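About Flastura

Flastura tests grippers, arms, cameras and controllers for companies that are deciding what to buy. We are a small independent lab in Nevgate. We do not sell hardware and we do not take commission from the people who make it.

The company was started by Nasrin Azimi and Roya Nikzad. Nasrin came from packaging machinery, where she spent 11 years fixing end-of-arm tooling on night shifts. Roya wrote motion control software. They met on a project where the gripper had been chosen from a catalog and could not hold the product. Replacing it took most of a year.

What we test

Most of our work is side-by-side comparison. A customer sends us two or more grippers, or asks us to pick them, and we run each one through the same set of grasps. We record grip force, finger wear, slips, and how long it takes to change a pad. We also test wrist cameras and the controllers that tie everything together. A good finger on a slow controller is still a slow gripper, so we report on both.

Part of the testing is done on our bench with standard blocks and cylinders. The rest is done by hand, with the gripper carried as a tool, in ordinary rooms and on ordinary household goods. Soft things are harder than blocks. Fabric folds over, plastic wrap slides on the pad, and a plush toy changes shape once the fingers close.
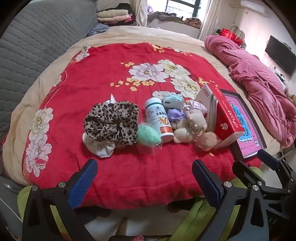

Bed and sofa trials are now a regular part of the household program. A mattress gives under an object when the fingers press down, and a table does not. Several pads that did well on the bench lost points here, mainly on thin fabric.

Our standard household set has 200 items and we replace the worn ones every May. The full comparison for one gripper is 1458 grasps. Shorter runs are available for customers who only need one type of product covered.

How we report

Every customer gets the full log, including failed grasps, and a written summary in everyday language. If a gripper breaks during testing we say when and how. Makers can read the results for their own product before the report goes out - they can correct a part number, but they cannot change a score.

Where we are

We have 26 staff in two buildings. The main lab is on the Nevgate site, and the Tabrizi workshop across the yard handles pad molding and repairs. Our test log software, Wudevska, was written in house and is included with every report. Visitors are welcome by appointment, from 9 a.m. to 4 p.m.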